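Collecting Hand-Held Gripper Demonstrations for a Tray and Stand Task

Project report, Lowri Jarman

1. Background

My project was one part of a larger group effort called Medero, which tries to train a two-armed robot on household and workshop jobs by copying people. The group already had a policy network and a training script, both kept in a code base called Wogan. What it lacked was enough examples of two hands working together. My job was to collect those examples, sort out the bad ones, and see how much the quality of the set mattered compared with its size.

The usual method in the group before this year was to drive the robot arms directly with a pair of leader arms. It gives clean joint data, but it is slow, and only one person can work at a time. In January we switched to hand-held grippers. The operator holds one in each hand and does the job with them, and the position of each gripper is recorded along with how far its fingers are open. The arms themselves are only needed later, for testing.

2. The task

I chose one task and kept to it. An oval tray and a T-shaped stand are on the table. The operator has to take a small item off the crossbar of the stand, using one gripper to keep the stand still, and put the item in the tray. The grippers then go back to a rest position at either side of the board. An episode starts and ends with both grippers at rest.

I picked this because the two hands do different things at the same time. Earlier tasks in the group could mostly be done with one hand while the other waited, and the trained policy had learned to leave the left arm still.

The items were a loop of string, a key ring, a rubber band and a fabric tag. That made 4 item types, and I tried to collect the same number of episodes for each.

3. Method

The table was covered with white foam board, clamped down so it would not slide during a session. I marked tray positions on a paper plan and not on the board, so the network could not use the marks to find the tray. Before each batch I moved the tray and stand to the next position on the plan. The head camera was checked against a printed target at the start of every session and again after any break. 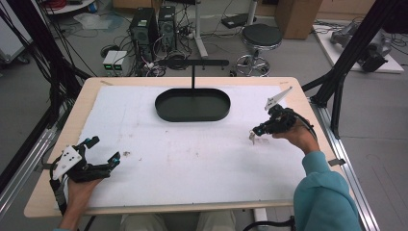

Each operator did a short practice set which was thrown away. After that they worked in batches of 20 episodes, with a rest between batches. I asked them to move at a steady speed and not to correct a fumble by snatching at the item. If they dropped it outside the tray they were to stop, say "drop", and go back to rest. I kept these episodes in a separate folder.

The cables on the grippers were the main nuisance. When the operator reached across the board, the cable from the right gripper could pull tight and twist the wrist slightly. I tried routing it over the shoulder, but that was worse. In the end I gave it more slack and asked operators to check it before each batch.

4. Checking the data

I collected 1,000 episodes in total. Every one was watched back at double speed and given one of three labels: good, usable or reject. An episode was rejected if tracking was lost on either gripper, if the clocks of the two streams had drifted apart, or if the operator's forearm hid the tray for most of the placing movement.

After checking, 800 episodes were kept for training. Most of the rejected ones came from the first few sessions. The commonest fault was loss of tracking on the left gripper when it was turned on its side to hold the stand. I had not noticed this at the time because the live display showed the last known position and did not show that it was stale. I changed the display to turn red when no new reading had arrived, and there were far fewer of these faults afterwards.

I also found that my own episodes were faster than everyone else's. I had done the task so often that I no longer paused above the tray before letting go. I kept my episodes in the set but limited them to a quarter of the total.

5. Training and results

I trained the same network on two sets. The first had all the episodes, including the rejects. The second had only the ones that were kept. Both were run for the same number of steps with the settings in the Wogan defaults, apart from a smaller image crop, which was needed because the default crop cut off the ends of the crossbar.

Each policy was then tested on the robot in the Laswood lab, with the tray and stand in positions that did not appear in the training plan. The policy trained on everything finished 52 per cent of its trials. The policy trained on the smaller, checked set did better, and its failures were of a different kind. It usually reached the item and then failed to lift it clear of the crossbar. The first policy often stopped short of the stand, or closed its fingers too early.

The rubber band was the hardest item for both. It stretched when the gripper pulled at an angle and then sprang off the bar. Human operators dealt with this by feel, and there is no force reading in our data, so the network had nothing to learn that from.

6. Limits

All the data came from one table, one tray and one stand. The dark green tray stands out strongly against the white board, and I would expect the results to drop with a pale tray. I did not have time to test this. The labels were also all mine, and a second person might have drawn the line between usable and reject in a different place.

The comparison would be stronger with a third set of 800 episodes drawn at random from the full collection. Without it I cannot fully separate the effect of removing bad episodes from chance differences between training runs.

7. Further work

The next student on Medero will be adding a force sensor to the right gripper, using the Hesine mounting plate that the workshop has already drawn up. I have left the tray plan, the checking script and the reject folder in the project store. The reject folder should be kept, as the dropped-item episodes may be useful for teaching the robot to recover.

Report submitted Nov 19, 2020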